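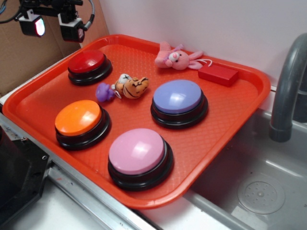 Page last changed: May (Gosasen set-up guide, issue 26)

6. Laying out the button and toy tray

6.1 Purpose of this section

This section covers the Gosasen choosing tray when it is used on a counter beside a sink. It applies to the version with coloured push buttons and small loose toys. Use on a floor mat or a lap table is covered in section 7. The buttons are to be checked as described in section 5 before they are placed on the tray.

The tray is used by two people: a helper, who lays out and resets the items, and a player, who presses a button and then looks for, names or picks up a toy. The helper decides beforehand which button belongs with which toy. The pairing is written on the pairing card (form 595) and is not changed during a session.

6.2 Items needed

Orange-red tray with raised rim
Push buttons: red, orange, lavender and pink
Small tiger
Small purple toy
Small pig
Red rectangular block
Pairing card, form 595
Dry cloth

Toys of a similar size may be used in place of the ones listed. Enter the replacement on the pairing card.

6.3 Preparing the counter

1. Clear the part of the counter where the tray will stand.

2. Turn off the tap fully. If it drips, use another place.

3. Wipe the counter and the sink rim with the dry cloth. Wipe the underside of the tray as well.

4. Set the tray down with most of its base on the counter. It may be turned at an angle to the wall, and one side may reach over the sink.

5. Press down with a flat hand on the side that reaches over the sink. The tray must not tip or slide. If it does, move it back on to the counter and repeat the test.

CAUTION: Do not stand the tray on an edge or across a full sink. The buttons must not fall into water.

Note: Step 5 is carried out with the tray empty and again after step 9 in 6.4. A tray that is steady when empty may tip when a player leans on the outer side.

6.4 Placing the buttons

6. Place the red button towards the far left of the tray and the orange button on the left side, nearer the player.

7. Place the lavender button to the right of the middle.

8. Place the pink button closest to the player, inside the near rim.

9. Check that each black base is flat on the patterned surface and is not resting on the rim. Press each coloured cap once in the centre. The base should stay where it is.

The four buttons now make a rough diamond. The space between the red and lavender buttons is kept for toys. Leave enough room beside each base for the player's fingers to go round it.

Note: The red and orange buttons can be hard to tell apart against the tray under a warm lamp. Where this is a problem, lay a sheet of plain white paper under the buttons and fix its corners with tape. Do not put tape on the caps.

Note: The caps are glossy and will show a bright spot under a ceiling light. If the player turns away from the glare, move the tray a little at a time until the spot shifts. Do not cover the caps with film.

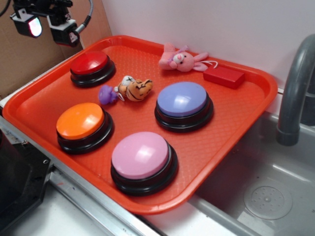
Fig. 6.2 Tray by the sink, buttons and toys laid out.

6.5 Placing the toys

10. Lay the tiger on its side between the red and lavender buttons. It should not touch either base.

11. Put the purple toy to the left of the tiger.

12. Put the pig towards the back of the tray, right of the middle, with its snout and eyes uncovered. Lead its string away from the buttons.

13. Lay the red block flat near the far right corner, beside the pig.

14. Look over the tray from the player's seat or standing place. Every toy should be in view over the buttons. Move any toy that is hidden.

CAUTION: Strings and loops on toys can catch on fingers. Keep them clear of the button bases. For players under three years, or any player who puts things in the mouth, take out all toys with strings and use larger toys only.

The red block is used as a rest item. It has no button of its own unless the helper enters one on the pairing card. At the Uvalbridge sessions it is used to mean "finished", and players hand it to the helper when they want to stop.

6.6 Running a round

15. Show the player the tray and name each button by its colour. Do not name the toys yet.

16. Ask the player to press one button. Allow the player to finish the press without help. If the hand lands between two buttons, wait for a second press.

17. Say the name of the toy paired with that button. The player points to it or picks it up.

18. Return the toy to its place before the next press.

19. Tick the button and the toy on form 595.

A round ends when each paired button has been pressed, or when the player hands over the block. Buttons need not be pressed in any set order. Up to 6 rounds may be run in one session.

Note: If the player picks up a different toy, enter the toy that was picked up. Do not correct the tray or the card.

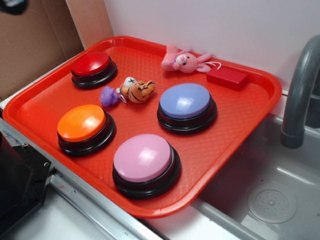
6.7 Changing the layout between rounds

The buttons stay in their places for the whole session. Only the toys are moved, and no more than one toy is moved between rounds. The tiger and the purple toy are treated as one item if they are joined, and are moved together.

20. Lift the toy clear of the buttons. Do not drag it across the caps.

21. Put it down in a free part of the tray, with any string led towards the nearest rim.

22. Repeat step 14.

The changed place is marked on the back of the card with a small cross. Cards marked in this way can be kept with the others and do not need a new form.

6.8 Clearing away and cleaning

23. Take off the toys first, then the buttons. Lift each button by its black base.

24. Wipe the caps and bases with a barely damp cloth and dry them at once.

CAUTION: Do not rinse the buttons or place them in the sink.

25. Wash the tray by hand in water no hotter than 50 °C. Use a soft brush along the raised pattern, where crumbs and dried soap collect. Stand the tray on its long side to dry.

26. Wash the toys as stated on their own labels. Toys without a label are wiped only.

The tray can be stacked with others when dry. Buttons are stored cap upwards in the divided box, and toys in a separate bag so that their strings do not wind round the bases.

6.9 Faults

Tray rocks on the counter: the base is resting on the raised edge of the sink. Turn the tray or move it away from the sink.

Button slides when pressed: the tray surface or the underside of the base is wet or greasy. Clean and dry both.

Cap stays down after a press: take the button out of use and see 5.4.

Player presses only the nearest button: swap the pink button with another before the next session and fill in a new card.

Toy rolls against a button: lay the toy on its other side, or use one with a flatter shape.

6.10 Spare parts and contact

Single buttons, trays and pads of form 595 are supplied by Testano. State the cap colour when ordering a button. Trays from the older Ginting set have a smooth floor and may be used only with the non-slip sheet supplied with them.

Corrections to this section go to Chidubem Osagie. Questions on pairing cards go to Garba Babalola at Uvalbridge.

Next: 7. Use on a floor mat or lap table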